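How to clean and look after a white table top

Posted November 20, 2021 by Marin Grgić

Quick one today as I've had the same question three times this month. White tops. Everyone wants one, everyone gets one, then the first mug of tea goes down and the emails start.

What follows works for laminate, painted wood and sealed stone. Not for bare marble – bare marble has its own bit further down, please read it before you put anything on yours.

What you need

Two soft cloths (old T-shirts are fine, cut the seams off)
Washing-up liquid, the plain sort
Bicarbonate of soda
A soft sponge, no green side
Warm water
A plastic scraper or an old bank card

No bleach. No cream cleaner. I know your gran used it. It takes the shine off in little circles and you can't put it back.

Step 1. Clear it

All of it. Not pushed up one end. Crumbs and grit are what scratch a top, more than plates do, so brush or hoover first with the soft head on. Corners too. Don't wet anything yet or you'll make paste.

Step 2. Wash

Small squirt of washing-up liquid in a bowl of warm water. Wring the cloth right out, it should be damp and no more. Wipe in straight lines, back edge to front edge, overlapping a bit. Going round in circles just moves the grease about. Change the water when it goes grey, which it will, sooner than you think.

Joins and edges want a nearly dry cloth. Water gets under the edging strip on laminate and then it lifts, and then you're gluing, and that's a different page.
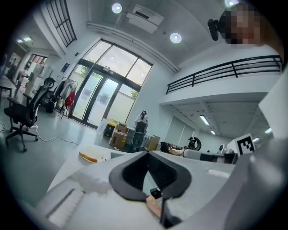 Step 3. Rinse and dry

People skip this. Clean water, second cloth, go over the lot again. Then dry it straight off. Most of the "my table has gone dull" messages I get are soap film. Rinse it twice and it comes back.

Step 4. Marks that are still there

Tea and coffee – bicarb and a drop of water, mix till it's like toothpaste. Dab on, leave it for 9 minutes, wipe off. Do it again if you have to. Don't scrub.

Biro – rubbing alcohol on a cotton bud. Roll the bud, don't rub. Try it somewhere hidden first, on painted tops especialy, as it can lift the paint.

Turmeric, curry, tomato – bicarb paste, then sunlight. I mean it. Shove the table by a window for a few days. In July mine was clear by the weekend. In winter it takes ages.

Candle wax – let it go hard, ice cube in a bag if you're impatient. Plastic scraper, held low. Then soapy water for the greasy patch.

Sticky label glue – cooking oil, wait a bit, wipe, then wash the oil off. Works on tape residue too.

Nail varnish – no remover on laminate or paint!! Let it dry and pick at it with the card. Slow, yes.

Step 5. Scuffs

Grey or black scuffs that look like scratches often aren't. Run a fingernail over it. If the nail doesn't catch, it's something rubbed onto the top and it will come off – pencil rubber first, then the bicarb. If the nail does catch, it's a proper scratch and cleaning won't help. On paint you can touch in with a fine brush. On laminate you live with it or put the fruit bowl there.

Bare marble, and stone generally

No vinegar, no lemon, nothing sold as a limescale remover. Acid eats it and leaves a dull patch that only polishing will shift. Bicarb paste is ok for an occasional stain but don't make a habit of it. Day to day, plain water and a drop of washing-up liquid.

Not sure if it's sealed? Put a few drops of water somewhere out of the way and leave them while you make a cup of tea. Still sitting up in beads, it's sealed. Gone dark underneath, it isn't, and it needs doing before you use it again.

If yours only has a marble pattern then most of this section isn't for you. Treat it as whatever it's made of. Look at the underside, that usually gives it away – real stone is cold, heavy, and the pattern carries on through the edge. 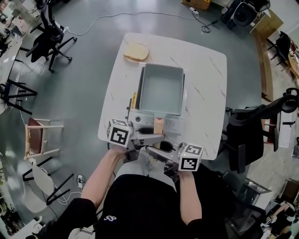 Sealing

Once a year for a kitchen table, less for a side table. I use the Plenov water-based one. Used Rinari before that and it was fine, just smelt for days. Thin coat with a lint-free cloth, wait for however long the tin says, buff off what's left on top. Two thin coats beat one thick one. A thick one goes tacky and you'll be picking fluff out of it till spring.

Open a window. Keep the cat out. Don't put anything down on it overnight, tablecloth included.

Day to day

Coasters, obviously. Wipe spills when they happen, not after the film. Felt pads under anything that gets dragged about – lamps, pots, the printer. Check the pads now and then because grit sticks to them and then you've made sandpaper.

Newspaper left on a damp top will print itself on it. Backwards. Ask me how I know. Same with cheap carrier bags and some red paper napkins.

Hot pans need a proper trivet. A folded tea towel isn't enough on laminate, the heat goes through and it blisters.

When to give up

If the top is yellow all over it's probably age and sun, not dirt, and no amount of wiping will change that. Paint can be redone in a weekend. Laminate is cheaper to replace than people expect, if the legs unscrew. Stone, get someone in for a quote before you touch it.

Next page is chairs and how to get teh wobble out of them. Any stains I've missed, put them in the comments and say what the top is made of, or I can't help.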